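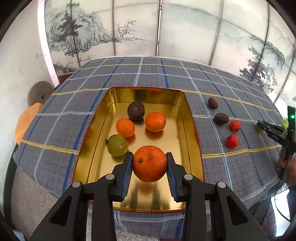 Student Project Report: Loudness and Vocal Clarity in the Recordings of a Local Rock Band

1. Introduction

In this project I studied how the sound of one rock band has changed between its first album and its second. The band is called Cendik and comes from the town of Clultov. It plays heavy blues rock with two guitars, organ, bass and drums. I chose it because both albums were recorded in the same studio, Skostance, but mixed in different ways. Many listeners say that the first album is warmer and the second is tiring for the ears. I wanted to check if this opinion has some basis in the music itself.

2. Material

The first album has nine songs and the second has eleven. I used the CD versions of both, and not the streaming versions, so that the level was not changed by the service. One song, "Iron Ferry", appears on both albums, the second time in a new arrangement. It was very useful for the comparison and I come back to it in section 4.

3. Method

The work had two parts. In the first part I measured the loudness of every song in a free audio editor and wrote down the difference between the quiet and the loud passages. In the second part I made a short online questionnaire. Each person heard two fragments of thirty seconds, set to the same volume, and answered how clearly they could understand the words of the singer. They could also write a comment. The questionnaire was open during March and I received 457 complete answers. I removed the incomplete ones before I started the analysis.

4. Results

The second album is louder in all songs except the closing ballad. The difference between quiet and loud passages is smaller, and this is easiest to notice in the drums. On the first album the snare stands out clearly from the guitars. On the second it sits almost at the same level with them.

For the vocals the result was a surprise for me. I expected that people would prefer the first album here too, but most of them understood the words better on the second. In the old version of "Iron Ferry" the organ plays in the same range as the voice and covers it in the chorus. In the new version the organ waits until the end of each line. I think this is a question of arrangement more than of mixing, and my measurements cannot separate the two.

The comments were mostly short. Several people wrote that they liked the guitar solo of the old version more, although I did not ask about solos.

5. Problems

I did not know what headphones or speakers the people used. Some of them listened on a phone, where the bass is almost not present. Also, I shared the link in a group for fans of the band, so many people probably knew the songs already and remembered the words. In a next study I would use songs which were not published yet, or a band from another region.

The choice of the fragments was mine, and I took the chorus each time. With the verses the answers could be different.

6. Further work

I would like to repeat the measurements with the live recordings of Cendik, if the band agrees. The Babić concert hall in Clultov has 200 seats and a rather dry sound, and the recordings from there are made directly from the mixing desk. The tables with the loudness of each song are in Appendix A, and the text of the questionnaire is in Appendix B.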